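Storing Things in Plastic Bins: Tips for the Garage, Closet and Workshop

Posted August 5, 2019

Most of the trouble with storage bins comes from how they get filled. A bin packed in a hurry gets unpacked in a hurry, and then everything is on the floor again by September.

Sort before you buy. Put everything of one kind together first: cords, spare parts, paint supplies, holiday things. Then measure the biggest piece in each pile. I bought 11 bins once before doing this, and 3 of them were too short for anything I owned.

Choose see-through or frosted plastic for things you reach for every month. Solid colors are fine for the attic. Clear bins do let in light, so keep fabric and photographs in something darker.

Measure the shelf too, and measure between the uprights. The number on the store label is usually taken at the lid. The bottom of a bin can be a good deal narrower, and you lose that space when you pack boxes inside.

Heavy things go low. Keep tools, tile and canned goods on the bottom shelf or on the floor, and lift with the bin close to your body. If you can't slide it with one foot, it is too full.
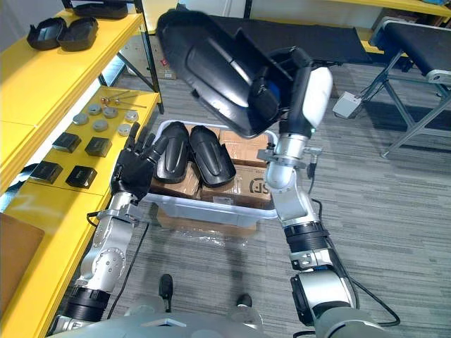

Prusine wrote in to ask whether it is safe to leave plastic bins right on a basement floor all year, because hers had a musty smell when she opened them in spring. The plastic will be fine but the contents may not be. Concrete gives off moisture, and a lid that doesn't seal lets it in. Set the bins on a couple of wood strips so air can move underneath, and leave a gap at the wall. For the smell, wash the bin with dish soap, rinse it, wipe it down with white vinegar and let it stand open in the sun for an afternoon. Baking soda in an open jar helps with what's left.

Labels

Masking tape and a marker work as well as anything. Put the label on the short end and again on the lid. Write what is in the bin, plainly - "extension cords, outdoor" is better than "electrical." If the bin changes jobs, change the tape the same day.

To take off old label glue, rub in a little cooking oil, wait 8 minutes and scrape with a plastic card. Skip the metal scraper. Wash off the oil or the next label won't stick.

Large and awkward pieces

Long molded parts, covers and trays should go in first, along the side or flat across the bottom. Small items fit around them. If a piece keeps the lid from closing, it belongs on a shelf or a wall hook - a lid under strain will crack at the corners.
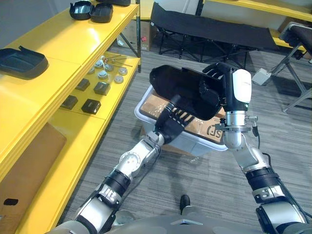

Put screws and clips from anything you take apart into a small zip bag and tape the bag to the piece it came from. A bag of loose screws at the bottom of a bin is no use to anyone a year later.

Cords should be coiled loosely and held with a strip of hook-and-loop tape. Rubber bands dry out and stick.

Cleaning and repair

Wash empty bins with warm water and dish soap. Dry them completely before stacking, or they will lock together. If two are already stuck, run warm water over the outside one and twist gently.

A short crack can be held with clear packing tape on both sides. Once the crack reaches the rim, use that bin for rags or yard toys and get another.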